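Spent the afternoon of 2023-07-27 at the Munum open day. They do data collection for manipulation policies, mostly with hand-held grippers. Notes follow, in no particular order of importance.

1/ Munum has the ground floor of an old building and shares the upper part with Nazarenko, who do metrology and did not open their doors. Sign-in took longer than it should have. Two badge printers, one working.

2/ Rehema Mwakyusa gave the opening talk. 468 demonstrations collected for the current task set, 894 planned. She put the rejection criteria on a slide, which I wish more groups would do. Main ones: lost tracking, fingers closing outside the view, operator changing grip strategy halfway through.

3/ She was asked why they don't simply teleoperate an arm. Her answer was throughput and cost per episode. An operator with a hand-held tool moves at close to normal speed. The price is that you have to recover the pose afterwards, and that some of what a person does easily is outside the reach of the arm you later run it on.

4/ They filter for that second point with a kinematic check before training. I asked what fraction fails. She didn't have the figure to hand and said so.

5/ Then the floor session, run by Wubit Endale. Thin, flat, rigid objects, handled upright. Glossy surfaces are a nuisance for vision, and a thin edge leaves very little margin when closing the fingers. 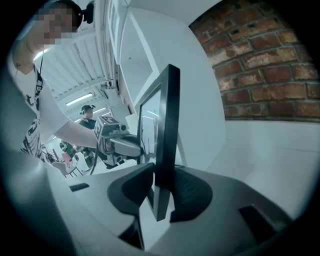
6/ Endale's advice to operators was to slow down in the last few centimetres and leave the wrist alone once contact is made. Most of the bad episodes she sees come from people correcting the angle after the grasp.

7/ Finger pads came up several times. Soft pads forgive a poor approach but let a flat object rotate. Stiffer ones hold the angle and punish any misalignment. Munum has been through 7 pad versions. The current one is a compromise and she described it as such.

8/ Time sync between devices got ten minutes, deservedly. They record everything separately and align in post. The software is called Jultik, in-house, no release planned. It flags drift but will not correct it without a person signing off.

9/ Someone from Rileo asked about fiducials versus purely visual tracking. Endale's view: markers are cheap and easy to debug, and you pay for them with line of sight. A hand or a sleeve in the wrong place and you have a gap in the trajectory. Short gaps they interpolate, long ones they throw away.

10/ Not covered: force. No force sensing on the tools, and no plan I could get anyone to describe. For rigid flat objects you can live with that. I would want it before trying anything that crushes.

11/ Also not covered: how the trained policy performs. Rehema said results will come once the full set is in. Fair enough, but I'd have liked an interim number on the first 468.

12/ Slides are going to attendees by email. I'll post the rejection criteria if they say that's all right. Next session is for existing partners only.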